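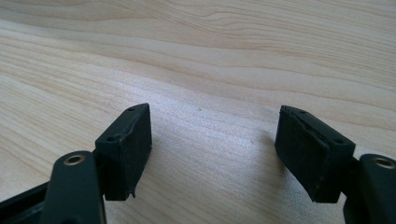

Pelero, March

I have been baking with rye for a whole winter now and I am still not over it! When we moved up here I brought one bag of flour in the car, mostly to fill a corner of the box with the pans, and that bag has turned into the thing I think about on the walk home.

It started with Bistik, the little mill shop down by the bridge. They sell a dark rye they call Noh, ground coarse, in plain paper sacks with the weight stamped on the bottom. I bought the small sack, used it up in a week, went back for the big one, and asked so many questions that the line behind me went quiet. The best tip I got that day was to stop kneading. Rye doesn't want it. You stir it like thick porridge, scrape it into the pan with a wet spatula and leave it alone, and for a person who used to slap dough around for a quarter of an hour that felt like cheating.

My starter is named Jida. She lives on top of the fridge in a jam jar and she loves rye so much more than she ever loved white flour. On white she was moody all through the fall (flat in the morning, flat at night, a sad gray puddle on top). Two feedings of Noh and she was pushing at the lid.

The loaf I make most goes like this. The night before, I mix a big spoonful of Jida with a cup of rye and enough warm water to make a paste, cover it and go to bed. In the morning it should smell sharp and a little like apples. Then 700 grams of flour, 526 grams of water, 2 teaspoons of salt, a spoon of molasses and all of that paste goes in one bowl. Stir until there are no dry bits. It will look wrong. It looks like something you would patch a wall with! Into a greased pan, smooth the top with wet fingers, dust it with flour and wait for cracks to show. In my kitchen that takes most of the morning, less if the stove has been going.

Bake it hot for the first fifteen minutes, then turn the oven down and give it another hour. And then comes the part I am terrible at, which is leaving it until the next day. Cut it warm and the middle sticks to the knife. I know this. I have still done it more times than I want to write down, standing at the counter with butter already out.

I did try it with caraway, and with sunflower seeds, and once with leftover coffee in place of some of the water. The coffee one was my favorite - deep and a bit bitter, wonderful with soft cheese. The caraway one tasted like somebody else's house, in a nice way, but I only wanted two slices of it.

The air might have something to do with all this too. We are at 889 meters, and everything rises faster than it did in the old apartment. I had to relearn pancakes as well, but that is a whole other post.

Next I want to try scalding part of the flour with boiling water the night before, which is meant to make the crumb sweeter. The shop had a new sack of Noh out this morning, so I am set for a while. If you bake a scalded rye and have a ratio you trust, please leave it in the comments, I will try every one of them.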